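Plan de travail simulé : réglages avant une série de démonstrations

Fixer la graine aléatoire et la noter dans l'en-tête du lot. Sous Amov, 250 essais par tâche, 17 objets au maximum.

Supprimer les essais où l'objet traverse le plateau au chargement.

Pour les prises d'objets longs, varier l'orientation par pas de 8 degrés et garder le poignet vertical à l'approche. Un corps cylindrique à ailettes, couché en travers sous la pince, demande un maillage de collision détaillé : l'enveloppe convexe comble l'espace entre les ailettes. Pour les pommes de terre posées devant, l'enveloppe simple suffit.

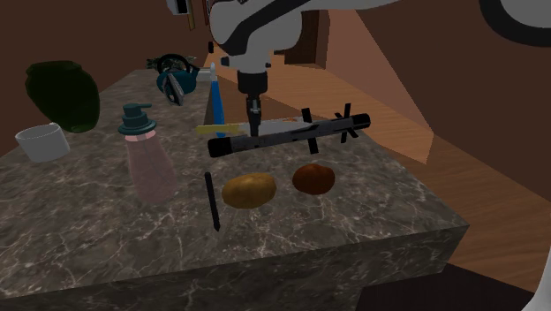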